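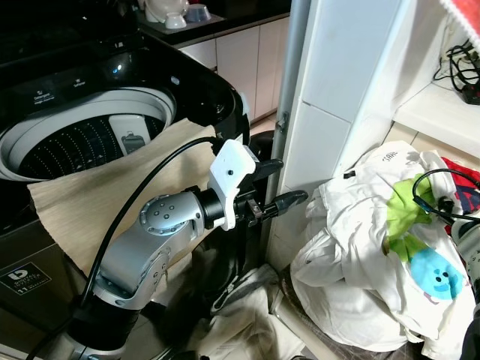

Dalva Vasconcelos
July

Short thread on reading a domestic water meter, as the Pumlow leaflet that came with ours explains the bill in detail and the dial hardly at all.

Black digits are cubic metres. Red digits are fractions of one. A cubic metre is 1,000 litres, so the first red digit counts hundreds of litres, the second tens, the third single litres. The bill uses the black digits only.

This matters if you try to check a bill against a week of use. A two-person house may move the last black digit once in that time, or not at all. Write down the red ones too.

Our first full week came to 1,345 litres. I had guessed lower. No garden watering, no guests, showers on the short side.

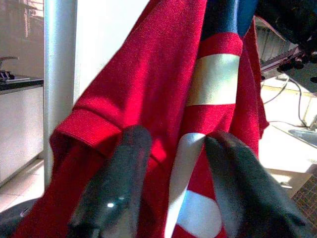 Next step was a night test. Read the meter last thing, use no water, read it again before anyone gets up. Ours had moved by several litres every time. Clothes washing, dishes and baths can all be ruled out at 3 a.m.

Then shut the inside stop tap and watch the dial. If it still turns, the loss is on the supply pipe between meter and house. If it stops, the loss is indoors. Ours stopped.

Culprit was the upstairs toilet. The seal on the flush valve had gone stiff and was letting a thin film of water down the back of the pan -- silent, and very hard to see on white china. Dry sheet of toilet paper against the back of the pan, wait ten minutes, look for a wet patch.

New seal fitted. The following four weeks came to 3,971 litres in total, or 993 a week. The difference is 352 litres a week, or 50 a day, down one toilet. 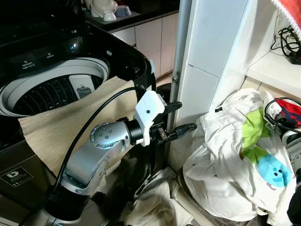
A reply from Helton points out that two households never have matching weeks, and neither does one household, so a single week before the repair is thin evidence. Four before and four after would have been better.

Fair. The night test is the stronger result. It has read zero on every night since the seal went in, and that doesn't depend on how many showers we took.

Two practical notes. Meter pits fill with rainwater and silt, so take a sponge and a torch. And close the lid afterwards -- ours sits in the pavement.

Will post the winter readings if the pit isn't frozen shut.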